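How to make a thick-cut citrus marmalade at home

Posted 20/01/2026 in Preserves

January is marmalade month in our house, and has been for as long as I've had a house to make it in. The kitchen windows steam up, the radio goes on, and by teatime there's a sticky patch on every door handle. If you've never made it before, please don't be put off! It takes an afternoon and a bit of patience, and most of the work is cutting up peel, which I find very soothing (my husband doesn't, so he does the jars).

I learned from a neighbour, Gordon Vachon, when we lived in Murnel, and this is more or less his method with my quantities. He liked his peel cut as thick as a pencil. I go a bit thinner, but please yourself.

What you'll need

600 g citrus fruit, well scrubbed
1.5 litres cold water
1.2 kg granulated sugar
Juice of one large lemon
A square of muslin and some string
4 clean jars with lids, and perhaps a little one for the leftovers

Choosing the fruit

Seville oranges are the classic and I'd start with those, as they set beautifully and have that proper bitter edge. But do have a rummage at the market while the season's on. Go by weight in the hand and by smell, and don't turn your nose up at an ugly one. Knobbly, wrinkled fruit often has a good thick layer of pith, and pith is where a lot of your pectin comes from. What you don't want is anything soft, or with a patch of mould near the stalk.
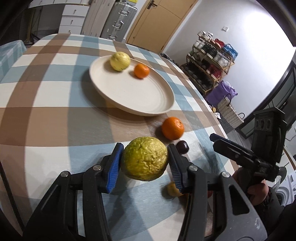
A big wrinkly citrus just above the plaid cloth.

If your fruit is very large and very pithy, use one of those and make up the weight with Sevilles, otherwise you'll find there isn't much juice to go round. Waxed fruit wants a scrub in hot water first.

The night before

Halve the fruit and squeeze out the juice into your biggest pan. Scrape the pips and any loose membrane into the muslin and tie it up firmly with string, leaving a long tail so you can fish it out later. Slice the peel, pith and all, and put it in the pan with the juice, the lemon juice and the water. Tuck the muslin bag in, put a lid on and leave it somewhere cool for 24 hours. I've skipped the soak when I was in a hurry and the peel was chewy right through to Easter, so I don't skip it now.

Cooking

Bring the pan to a gentle simmer and let it tick along for two hours, until a piece of peel squashes easily between your finger and thumb. Lift out the bag, let it cool on a plate, then squeeze it hard over the pan. You'll get a cloudy, gluey sort of liquid and you want every drop.

Tip in the sugar and stir over a low heat until you can't feel any grains on the bottom. Only then turn it up to a rolling boil. Put a saucer in the freezer at this point. After fifteen minutes, take the pan off the heat, drop a little on the cold saucer, wait a minute and push it with your finger. If it wrinkles, it's ready. If it runs, give it another five minutes and try again.

Let it stand for a quarter of an hour before you pot it, or all the peel will float to the top. Warm the jars in a low oven, fill them nearly to the brim and put the lids on while everything's hot.

It keeps for a year in a dark cupboard, though ours has usually gone by September.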